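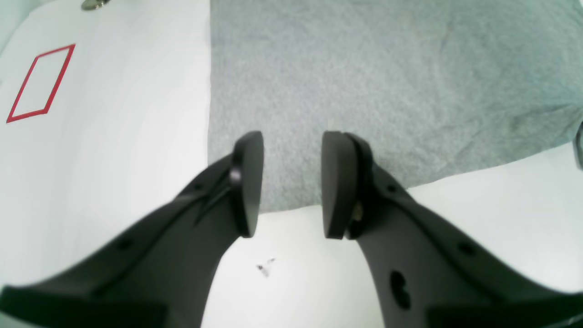 The part of a robot cell that gets looked after least is the last hand's width of it. I have read maintenance plans for arms that cost more than my house, and they go on for pages about joint lubrication, cable wear, brake tests and battery changes in the controller. Then they reach the gripper and say "inspect periodically". Inspect what? On a gripper like ours there are two flat black pads facing each other, and everything the cell is supposed to do for a living depends on those two faces meeting squarely. Each pad is a separate piece from the finger that carries it, so there's a joint at each one, and a joint is a place where things shift. I have never seen a sales brochure mention the joint.

I look after one cell at Treturton. It is a bench cell, small, with a two-finger gripper and a camera at the wrist, and it picks up light parts from a mat and puts them somewhere else. I've looked after it long enough to have formed a dim view of most of the advice that comes with such machines, and in particular of the idea, now very popular, that a cell with a camera on it needs less care than a cell without one.

The argument runs like this. In the old days you taught the arm a position and it went there, and if the part was out of place you got a crash or an empty grip. Now the camera sees where the part is and the software corrects. So you needn't be fussy about fixtures, you needn't be fussy about the table, and a bit of slack in the fingers will come out in the wash. Reginald Alcantara, who sold us the software side under the name Enden, put it to me more or less in those words over a sandwich. He is a pleasant man and I think he believed it.

What he left out is that the camera corrects for what it can see, and it measures from where it thinks it is. If a pad has crept round on its screw, the software will bring the arm to the part beautifully and then close on it at a slant. It will do this again and again. A worn fixture used to announce itself with a bang. A twisted pad in a camera cell announces itself as a slow sag in the success rate, and a slow sag gets blamed on the lighting, then on the parts, then on the software, and after that on whoever was on shift.

We went through all of that last July. The cell had been dropping parts at a rate everyone agreed was a nuisance and no one agreed was a fault. Baltazar Zepeda retuned the grip force. That helped for a morning. Then he raised it again, and the drops went down and the marks on the parts went up. Somebody at Flevimdale, where the support desk sits, asked us to send logs, and we sent logs, and they asked for more logs. In all that time the one thing that hadn't been done was to close the fingers on a strip of paper and pull.

When I did it, the paper held at the top of the pads and slid about at the bottom. One pad was leaning. I took it off, cleaned both seats, put it back with a fresh screw and closed the fingers on paper again, and it held all the way down. It took me nine minutes, including finding the paper. I don't tell this to look clever. I had walked past the thing for weeks along with everybody else.

My quarrel is with the word "calibration", which has come to mean something you do on a screen. The Enden package has a calibration page, and a very nice page it is. You show the camera a target, the arm waves about for a while, and you get a score out of 100. Ours scored 97 with the pad leaning. Of course it did. The score tells you how well the camera agrees with the arm about a target on the table. It has no opinion whatever on whether the fingers are straight, and yet that score was waved at me as proof that the mechanical side was sound.

There is a fair case on the other side, and Peadar Kinsella makes it better than I can. He runs the cells at Arellano, a good many more of them than I have, and his line is that if you let fitters loose on grippers every week, you'll cause more trouble than you cure. Threads in moulded parts don't like being worked. Every time you take a pad off you have the chance of putting it back worse. He would sooner run to failure and swap the whole finger. With a shelf full of spare fingers and somebody on every shift who can fit one, I dare say he's right.

I haven't got a shelf full of spare fingers. I have two, and one of them came back from a repair with a hole that doesn't line up. Most small sites are in my position and not in his, but the advice is written by people who talk to sites like his.

So this is what we do now, for what it's worth. At the start of each shift, before any parts go on, the arm comes down to the table and the fingers are closed on paper. If it slides, you look at the pads before you touch a single setting. You don't undo a screw that is holding. You wipe the pads and you wipe the table, because a crumb under a finger at low height will put it off as surely as a loose screw. The mat gets pulled flat, as a ruck in it lifts one end of a part and the camera, for all its cleverness, is looking more or less straight down and makes a poor judge of height. Grip force is locked, and only Baltazar and I can change it, and we write down why.

None of this is new. Any toolmaker would have told you the same about a vice. I've been told it's a backward step, that the next version will detect pad wear by itself from the wrist camera, and perhaps it will. The pads are in its view all day long, after all. I asked at Flevimdale when that might arrive and was told it was on the list. I asked where on the list and the line went rather quiet.

Until then I'd ask anyone buying one of these cells to put a plain question to the salesman: how do I check that the fingers are true, with what, and how often? If he opens the laptop to answer, ask him again.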